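Jun 10, 2022

The following is a record of how this household has handled its food budget since February, when the decision was made to stop shopping without a plan. It is posted for readers who wrote to ask whether the monthly summaries would continue. They will, though in a shorter form.

## Background

Until this winter, groceries were bought as they were needed. There was a stop at the Tergate market on the way home, another at the Garrido bakery, and a larger trip to Nernmont whenever the pantry ran low. Receipts were kept in a drawer and never added up. When they finally were, the total for the month came to $644 for two adults, and a good part of that had been spent on items already in the house. There were four open bags of rice.

## The present arrangement

Shopping is now done once a week from a written list. The list is prepared the evening before, after the refrigerator and the pantry have both been checked. Any item that is not on the list must wait until the following week. Exceptions are allowed for milk, bread and medicine.

A sum of $20 is set aside each week for snacks and treats. Earlier versions of the plan had no such allowance and were abandoned within days. Money left in the snack fund carries over, up to a limit of three weeks.

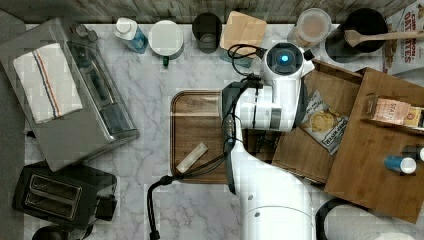 Dinners are planned for five nights. The remaining two are reserved for leftovers, and it is on these nights that most of the savings appear. Soup has proved the most dependable use for vegetables past their best – carrots and celery in particular – and a pot made early in the week will usually cover two lunches as well.

Bulk buying has been reduced. The warehouse store in Cimanow offers lower prices per pound, but the drive takes most of a morning and the quantities are too large for this household. The membership will not be renewed. Flour and dried beans will be bought at Nernmont, where the bins allow a customer to take a small amount.

## Results to date

The plan has been followed in full for 19 weeks. Spending has fallen in each month but one, when guests stayed for a long weekend and the list was set aside. Less food is thrown away, although fresh herbs remain a problem. Parsley is now grown on the back step; the basil did not survive.

One question is still open. Coffee has been counted as a household expense, and there is a fair argument that it belongs in the snack fund. The matter will be reviewed before the next summary is posted, and until then the current rule stands.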